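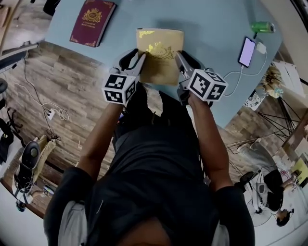

Tan book with a gold crest on its cover, on the light blue tabletop.

PRESS RELEASE
9 Mar 2024

Skanholm's old guidebooks are going back into people's hands

I've been wanting to send this one out for months, so forgive me if I ramble a bit! The Mastness Reading Room is opening up its local travel collection for borrowing this spring, and you won't need a letter, an appointment or a pair of white gloves. You just need a library card and a bag to carry the book home in.

The collection has 169 titles, mostly guidebooks, walking diaries and ferry handbooks covering Skanholm and the coast up to Onsri. Until now you could only look at them in the back room on the first floor, and that room closes at four (I've been shooed out of it more than once). From now on any cardholder can take one home for 40 days, and you can renew once if no one else has asked for it.

My own favourite is a walker's guide to the Plarudow valley that spends more than 10 pages on where to get a decent cup of tea and barely a paragraph on the waterfall. I read it in one sitting and then walked the route with a photocopy in my pocket. Half the tea rooms have gone, of course, but the stile by the mill is still there and it's still a nuisance to climb.

A few of the most fragile books, eight in all, will stay in the building. You can ask to read those at the desk, and we've made copies of the maps so you can take those out on a walk and get them as muddy as you like.

We're also starting a monthly evening where people bring a borrowed guidebook and tell the rest of us about a place in it. No slides, no speeches, and you're welcome to come along just to listen. There'll be soup.

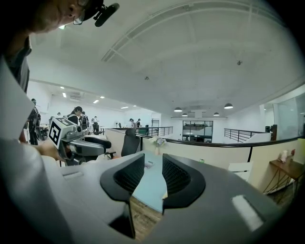 How to join in

Cards are free to anyone living in Skanholm or Onsri, and visitors can get a short-stay card at the front desk with proof of a local address. Borrowing starts as soon as this notice goes up, and the evenings run until September. Press enquiries and requests to look through the collection can be left at the Mastness Reading Room front desk, and I'll ring you back myself.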